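[handheld-collect] Re: Blurred segments in the laundry set - keep or drop?

From: Slamet Osman
Date: Jan 7, 2023
To: handheld-collect list

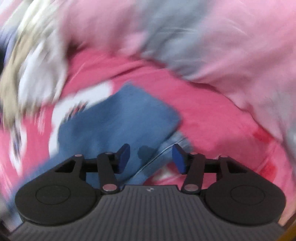
Still from a Landham laundry episode, jaws open in front of the denim piece, pink cloth around it.

Dear all,

Thank you Gemma for raising this. I answer between your lines, and I am sorry that it became long.

Gemma Parsons wrote:
> I went through the first batch from Landham last night. The folding
> episodes are fine. The pile episodes have a lot of motion blur and
> I don't think we should train on them as they are. In several of
> them the cloth is just streaks. Can we set a sharpness threshold in
> the Altetness export and drop everything under it?

I would ask that we do not do this yet. Please look at the still I attached. The cloth is smeared everywhere, and if you compute sharpness for the whole picture it will get a bad score. But the gripper is quite clear. You can see both blue fingertips and the gap between them, and you can still say which cloth is denim and which is pink. For the question "where are my fingers and what is in front of them", I think this is enough information.

There is also a second problem with the threshold. The blur is not spread equally over the episode. It comes mostly when the person moves fast, and people move fast in the approach and when they pull one piece out of the heap. If we remove these parts, we keep the slow parts, and the policy will learn from a person who is always hesitating. Bayu tried this in the towel set. He cut out the blurred parts, and the remaining pieces had jumps in the pose that the loader did not notice. We needed two weeks to find the reason.

> Also the episode lengths are all over the place. Do we have a
> target number for this task?

Yes. The plan is 380 episodes for the pile task, and at the moment 76 are uploaded and checked. Zulkifli is keeping the sheet. The length is free, but please stop the recording after the piece is put down outside the pile, and do not continue to the next piece in the same episode. Several people did this and the splitting by hand is slow work.

> Who decides on lighting? Some of these look quite dim at the sides.

Each site decides, but the shutter setting should be the same for all. This is where I think we can really improve. Neelam measured at Semik that with one more lamp she could use the faster shutter, and the result was visibly better in the same movement. I propose the following for the next batch:

- Fix the shutter before the session and write it in the notes file. Do not leave it on automatic.
- Add light first. Raise the gain only if the lamp is not enough.
- Move at the speed that you would use at home. Please do not slow down to make a nice picture.
- Mix the colors and the fabrics in the pile again after every episode. Large plain pieces hide everything else, so turn them over too.
- Include some approaches where you close on nothing and try again. Mark them "retry" and not "fail".

For the blurred segments I would add one field in the export, a blur score for each picture, computed two times: once on the gripper area and once on the rest. Then nothing is deleted, and everybody can filter in their own training. The calculation is cheap. On my old workstation 2000 pictures were done before I came back with my tea.

> If we keep them, I'd at least like to see one comparison run.

I agree with this, it is a fair request. Bayu has time on the Tak machine this month. He can train one policy on all segments and one on the filtered ones, with the same seed and the same number of steps. I would like to test both on a real pile and not only compare the validation loss - the loss was misleading for us in the past.

One open point where I do not have an opinion: should the score also look at the neighbor pictures? A single blurred picture between two sharp ones is maybe harmless, but a long row of them is something else. Zulkifli, you worked on the time stamps, perhaps you can say if this is easy to add.

Please do not delete any raw files until the comparison is finished. If your disk is full, write to me directly and I will arrange space.

With kind regards,
Slamet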